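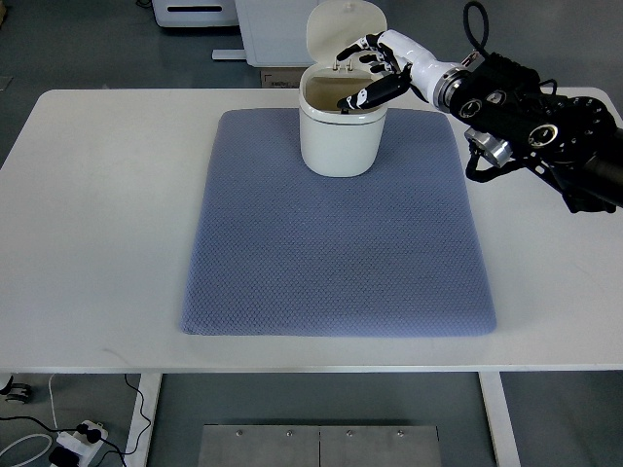
The hand and the little lidded bin on the workshop table.

About Bruneo

Hello, and thank you for finding your way to our page. Bruneo is a shared workshop where people build robots in their spare time, mostly arms and hands, with the odd thing on wheels when somebody gets the itch. We are a small company on paper (the landlord and the insurers both preferred it that way) but in daily life we're closer to a club with a front door key.

It began with Marlies Kälin and Pouran Sharifi, who had been building an arm in Marlies's spare bedroom for the better part of a winter. The neighbours were very patient about the noise, the bedroom rather less so about the weight, and when a ground-floor unit came up they took it between them and invited a few friends to share the rent. The unit is 488 square feet, which sounded enormous until the first cabinets went in! We opened the doors properly in August and have been shuffling the furniture ever since.

Marlies looks after the mechanical side. She trained as a toolmaker and will happily spend an entire evening on one bracket, and if you bring her a joint that wobbles she'll want to take it home with her. Pouran writes most of the control software and runs our beginners' evenings, where you'll learn how to make a motor go where you ask it to and, more usefully, how to make it stop.

Our longest-running project is called Stasico. It's an arm with a five-fingered hand, and the aim is for it to manage the small fiddly jobs at a kitchen or bathroom counter: lifting a lid, dropping something in a bin, putting the lid down again without knocking the whole lot over. We like small household things for practice because they're cheap and everybody has an opinion on how they ought to be opened. We put a padded mat on the table under most of them, which is kinder to the objects and to the fingers.

A second project, Bañez, is a much simpler gripper that members can build at home from a parts list and bring in for help when they get stuck. It has two fingers and asks for very little in the way of tools, so it's where we suggest most newcomers start. The build notes run to rather more pages than Pouran intended, and she is still adding to them.

Membership is open to anyone over 16, and you don't need an engineering background. We've had a baker, a piano teacher and a retired bus driver through the door, and all of them have soldered something. Tools, bench space and tea are included. Motors and electronics are yours to buy, though there's a shelf of spares and we're generous with it.

If you'd like to visit, do write first so that one of us is in to show you round. We're always pleased to talk about thumbs.

Page last updated Jul 10, 2022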